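Cooling > Gauge reads low on the highway, normal in town

Started 03/10/2020

tarmac_ledger
Bike is a Neagu twin, liquid cooled, bought used in January. In traffic the gauge climbs to the middle and the fan cycles as it should. On the highway in cool weather the needle drops to just above the first mark and stays there. Idle is slightly high when this happens and I can smell that it is running rich. Coolant was changed by the previous owner, 1000 miles ago according to the receipt. The receipt says Vuno premix.

I already cleaned the ground at the frame and the connector at the temperature sender. No change. Before I drain anything, is this the thermostat or the sender?

gearlash
Thermostat stuck open, or not closing all the way. A sender fault would read wrong in town too.

oldpushrod
Not necessarily. Senders can be off at one end of the range and fine at the other. I had one that read correctly hot and well below actual when cool. Measure the resistance at two temperatures before you pull the thermostat housing. On that engine the housing is under the airbox, and the rear bolt is a nuisance.

gearlash
He says it smells rich and the idle is up. If the gauge and the ECU share a sender, I agree that a bad sender gives the same symptoms. Do they share one on the Neagu?

tarmac_ledger
Manual shows one sender with two wires going to the ECU, and the dash gets its reading from the ECU. So shared.

oldpushrod
Then the smell tells you nothing either way.

S_Bayram
There is a check that costs nothing and takes a few minutes. Start from cold, bike on the center stand, and put your hand on the upper radiator hose. With a good thermostat that hose stays cool for several minutes while the head warms up, then gets hot quickly. If it warms gradually from the start, the thermostat is passing coolant. Keep your hand clear of the fan.

If it fails that check, take the thermostat out and test it in water. I have written this up for the Bundside club newsletter, so I will paste it with the parts that apply to this engine.

Step 1. Drain and remove
Engine fully cold. Loosen the radiator cap first, then the drain bolt at the water pump, with a clean pan underneath. Lift the tank, remove the airbox, and unbolt the thermostat housing. The rear bolt comes out with a short extension and a wobble joint. Note which way the small bleed hole faces before you lift the thermostat out. On this engine it goes at the top.

Step 2. Look at it before testing
Hold it up to a light. A closed thermostat should show no gap around the valve except the bleed hole. Check for scale on the seat and for a torn rubber edge. A bit of grit on the seat will hold it open enough to cause exactly what you describe. The opening temperature is stamped on the flange. The original part is stamped 74, in Celsius.

Step 3. Choose a container
It has to be deep enough that the thermostat hangs fully under water without touching the bottom or the side. I prefer polished stainless over dark enamel. The bright interior makes it easier to see the valve start to move. Two loop handles are better than one long one on a small burner. Once it has had coolant residue in it, do not cook in it again.

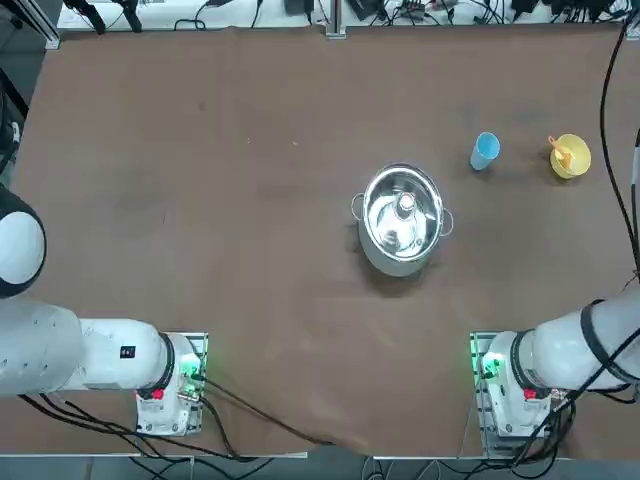 Step 4. Suspend the thermostat and the thermometer
Tie a length of thread through the frame of the thermostat and hang it from a rod laid across the rim. Hang the thermometer probe at the same height. If either one rests on the metal you are reading the burner, and the result will be high.

Step 5. Heat slowly
Low heat, and stir. Most bad readings come from heating too fast. The wax pellet lags behind the water, so a fast test makes a good thermostat look late. Write down the temperature when the valve first cracks open and again when it stops moving.

Step 6. Let it cool and watch it close
People skip this one. A thermostat can open on time and then hang up on the way back. For a bike that runs cold at speed, closing is the half of the test that matters. Take it off the heat, keep stirring, and check for a gap again once it is well under the stamped temperature.

Step 7. Refit
New O-ring, bleed hole up, housing bolts to the torque in the manual. Fill slowly, squeeze the hoses, run it with the cap off until the level stops dropping, then top up. Recheck the reservoir after the first ride.

Songül Bayram

gearlash
Good write-up, but I disagree on doing it at all. By the time you have the housing open, a new thermostat is cheap. Fit the new one and skip the kitchen work.

S_Bayram
Then test the new one. I have had 4 aftermarket thermostats through my hands that were out of tolerance in the box. Two of those were Pladberg.

gearlash
I have run Pladberg parts for years with no trouble.

oldpushrod
Pladberg also changed the spring at some point. The later ones sit closed properly. The early ones had a larger bleed hole than OEM, and on a small engine in cold air that is enough to drop the reading. It was a design choice and within their spec, so I would not call those defective.

S_Bayram
Fair point on the bleed hole. I measured opening temperature only and did not compare hole sizes.

dualsport_dana
Question from the side. Can you test the sender in the same water while you are at it? Seems wasteful to heat it twice.

oldpushrod
Yes. Clip the meter leads to the two pins, keep the connector end above the water, and only dip the threaded part. Log resistance against temperature on the way up and on the way down. Compare with the table in the electrical section. If you only have a meter that displays whole kilohms, borrow a better one, as the hot end of the curve is flat and you need the resolution.

wet_sump_will
Cardboard over half the radiator. Done. Did it every winter on my last bike.

oldpushrod
That hides the fault. With a thermostat that closes properly the radiator is out of the circuit until it is needed, and you can ride in cold air with no cardboard. Also you will forget it is there the first warm day.

wet_sump_will
Never forgot it once.

tarmac_ledger
Update. Did the hose check first. Upper hose was getting warm almost immediately, so I pulled the housing. The rear bolt was as bad as advertised -- I ended up moving the wiring bracket to get a straight shot at it.

Thermostat had a visible gap at room temperature on one side. There was a flake of hard white deposit on the seat. Picked it off with a plastic scraper and the gap closed up. Then tested it in water as described. First movement was a little under the stamped number, fully open well before boiling, closed again on cooling with no gap.

Sender tested in the same water. It follows the table within the error of my meter.

gearlash
So are you reusing it?

tarmac_ledger
For now, yes. I have an OEM one on order and will swap it at the next coolant change. Flushed the system twice with distilled water before refilling. Did not see any more flakes in what came out.

S_Bayram
White deposit suggests somebody topped it up with hard tap water at some point. Look at the inside of the radiator neck with a flashlight. If there is a crust there, one flush will not be enough and you should use a proper descaler made for aluminum.

tarmac_ledger
There is a thin film in the neck, nothing I can catch with a fingernail. I will look again when the new part goes in.

Rode roughly 200 miles since, mostly highway, same sort of weather as before. Gauge comes up and sits just below the middle. Idle is back where it was. Fan still cycles in town.

oldpushrod
Recheck the level cold. Those always burp a bit more air after the first long ride.

tarmac_ledger
Reservoir was down by the width of the low mark. Topped up with premix.

dualsport_dana
What torque did you use on the housing bolts? My manual gives one figure in the text and another in the table.

tarmac_ledger
I used the table. The text figure looks like it belongs to the water pump cover.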